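Skip to content
Search this site Search Clear

Wultine Dornden — Teaching Room Safety Walk-round
Area: living room set, ground floor
Checked by: Kanini Owino
Walked with: Kiprono Mwaipopo (packing, now hand-held grippers)
Date: August 18, 2025

Background for anyone new. Snack box packing is going over to the Ekström arm in November. Until then the people who used to pack by hand are showing the job with hand-held grippers, in a room done up like someone's lounge. The old checklist was written for a conveyor and asks whether the emergency stop is within reach of the sofa. I have left that line out.

1. Walkways
Clear from door to sofa: YES
Boxes and bins off the floor: NO
Comment: Open cardboard box and storage boxes on the floor again. On the line these would have been gone in a minute, as there was a yellow line to shout about. A rug-and-telly sort of room makes everyone tidy like they do at home. Please pick a wall and stack against it.

2. Hand-held grippers
Pivot screws tight: YES
Finger pads clean: YES, after a wipe
Strap fits the user: PARTLY
Comment: Kiprono says the strap was made for somebody with a wrist like a drainpipe. Small straps ordered. Until they come, do not pad it with kitchen roll, however good it feels.

3. Hands and wrists
Breaks taken: NO
Comment: Under the old rota a packer did 700 packets in a shift and had a break by the clock. Now the target is 62 good goes an hour and the break is "when you need one", which in practice means when your thumb gives up. I want the clock back. Fixed break of 7 minutes each hour, starting tomorrow, and yes, it counts as work.

4. Work surfaces and packets
Box steady: YES
Packets within easy reach: YES
Split packets binned: YES
Comment: Biscuits, crackers and so on all go in the same green box. Light packets are fine. Anyone packing cans should use both hands, their own ones.

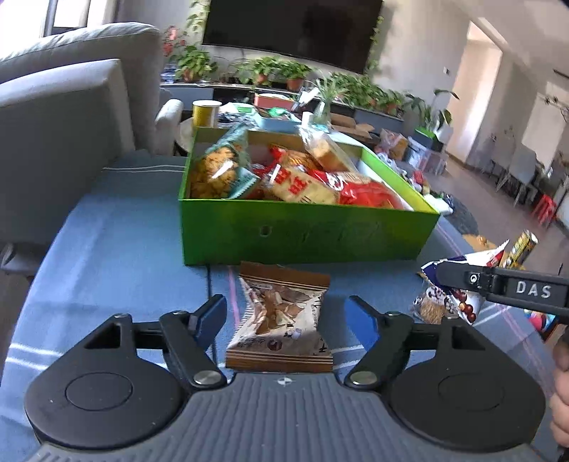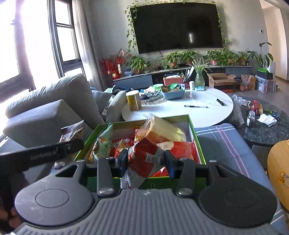

Item 4, green snack box: packet on the striped cloth (first), red packet in the gripper jaws (second).

5. Two people at one box
Agreed who moves first: NO
Comment: Two grippers over one box is a knuckle-rapping waiting to happen. On the belt we all knew whose turn it was. Say "mine" out loud before reaching in. It sounds silly for a morning and then you stop hearing it.

6. Seating and posture
Seat height suits the job: NO
Comment: A sofa is a lovely thing to sit on and a poor thing to work from. Almost everyone I asked has a sore lower back, including me, and I only sat down to fill this in. Proper stools to be brought through.

7. Food rules
Training stock kept apart from break food: NO
Comment: I know what you are going to say. It is a snack box, it is in a lounge, it has been squeezed by a machine and it cannot be sold. It is still stock. Break food goes in the kitchen.

8. People
Everyone told what happens in November: PARTLY
Comment: Not on the old form, and I have added it. Kiprono asked me whether he is teaching the arm or training his replacement, and I did not have a box to tick. The Venumano plan says packers move to checking and restocking. It does not say how many. I have asked for this in writing before the next walk-round. People who are worried about their jobs hurry, and people who hurry trap their fingers.

Actions
— Small straps: Kanini
— Floor boxes moved: everyone on shift
— Break clock on the wall: Kanini
— Stools: Kiprono, with help on the stairs
— Written answer on jobs: site office

Result: PASS WITH ACTIONS. Items 3 and 8 stay open until I say so.

Recent checklists
Loading bay doors and dock plates
Ekström arm: guard fence and gate switch
Kitchen and break room
Ladder register

We use cookies to remember your settings. Accept all Manage choices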